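Scuffed Workbench Top? What I Do With Mine

Quick one today, bench stuff. Long overdue.

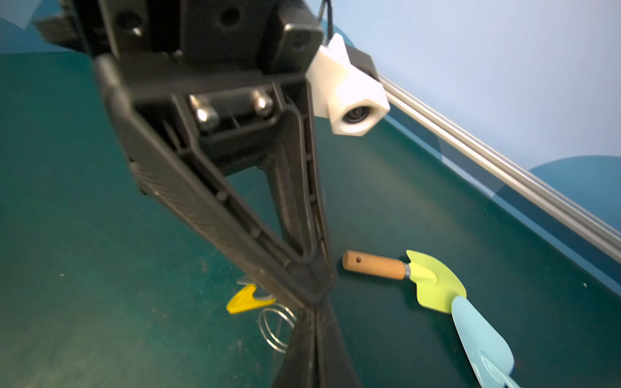 Dark teal-green top, matte, scratches and pale specks and all.

Painted tops get scuffed. Faint scratches, little pale specks, lighter patches where everything gets dragged. Mostly it doesn't matter. A few things help though, so here they are in no real order.

Clear it first. All of it, not half. I used to wipe around the heavy stuff and you end up with a clean bit and a dirty bit and a line in between. If something is bolted down, fine, go around it with an old toothbrush.

Vacuum before you wipe. Brush attachment. Metal dust + wet rag = sandpaper. That's how I got most of my scratches, pretty sure.

Then warm water, one drop of dish soap, rag wrung out till it barely drips. Dry it right after. Water sitting on a chipped spot gets under the paint and lifts more of it.

Pale specks. Try a fingernail first. Half the time it's dried glue or filler and pops right off. If it won't budge, plastic scraper, held flat. An old store card works. NOT a razor blade, not on paint.

If the speck is a chip and you can see a different color down in it, leave it or dab it. Dabbing: tiny bit of matching paint on a toothpick, let it dry overnight, second dab. Don't use a brush, it leaves a ring.

Lighter patches are usually just wear. You can't clean them darker (I tried, twice). Paste wax evens them out some. Thin coat, wait 30 minutes, buff with an old T-shirt. Test a corner first becuase it will put a bit of shine on a matte top, and if you glue things on your bench, skip wax completely. Glue won't like it and neither will paint.

No magic erasers on matte. Shiny spots forever.

Full repaint, if you're set on it: sand with 120, then 220, wipe, prime, two thin coats. Floor paint holds up better than wall paint. Leave it a week before you put anything heavy down. I gave mine two days once and a vise stuck to it.

Aluminum rails and bars

Separate rag for these. Aluminum leaves gray smears and you don't want that on the top. Dry rag first, then a little rubbing alcohol for the greasy parts. Slots in the profile: cotton swab, or a wooden skewer with a bit of cloth over the end.

No oven cleaner, no bleach, nothing for drains. It'll go dull and blotchy and stay like that.

Don't slide rails across a painted top. Lift. If it's too long for one person, put a towel under it and slide the towel.

Stick-on felt under anything that lives on the bench. I bought a pack of 84 from Lindia and I'm still going through it. Cut them in half for small feet. Cork is better if there's oil around, felt just soaks it up and gets nasty.

Cables

Run them up and over, not across the work surface. Hook-and-loop ties, not zip ties, you WILL need to move it next week. Leave some slack anywhere a thing moves. Tight cable on a moving part breaks at the plug end, every time.

Bolts and loose bits

Magnetic dish for the steel ones. Muffin tin for everything else. Tape a label on if you're taking something apart, you will not remember which hole it came out of. Snug the bolts on your clamps once in a while too, they work loose and then the clamp creeps and there's your next scratch.

Rubber pads and feet

Black rubber can leave marks on light colors, less of a problem on dark. Wipe with soapy water, dry. Don't soak in solvent, it gets gummy. If a mark is already there, pencil eraser. Sounds dumb, works ok.

Sacrificial layer

Best tip on the page probably and I put it last. Get a piece of hardboard, cut it to the part of the bench you really use, set it on top. Flip it when it gets bad. Mine is 47 inches long, the offcut from a shelf. Shelf liner underneath so it doesn't walk around. For glue days, parchment paper from the kitchen on top of that.

That's it for the bench. Drawers next, the Mernora drawer units people keep emailing about, will try to get that up before September.

Posted Monday, June 17, 2024 in Workshop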